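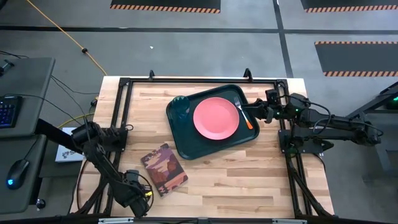 December 7, 2022 — The small team at Dellach has spent the autumn teaching a pair of robot arms to lay a meal tray, and anyone who has tried to get a toddler to do the same will know how much patience that takes. The learning system, called Gorix, picks up the job from recorded examples, each one steered by a person from start to finish — plate, cup and fork, over and over again, with the tray turned a little differently each time.

Since October the group has saved 1488 of these runs, and on a good day Silvana Arruda and Kumaresan Bangera get through up to 110 between them. The fork is still the slow part, says Arruda, who has become very fond of it all the same. "You learn to be gentle with it, and then you hope the arms learn that from you."

Lizelle Hendricks, who looks after the recordings, goes through every run before it is added to the set. Bowls and spoons come next, once the new year is under way.

Recent items
Brurkura workshop extends evening hours
Caradog Llewellyn on mending old motors
Furtado opens second test hall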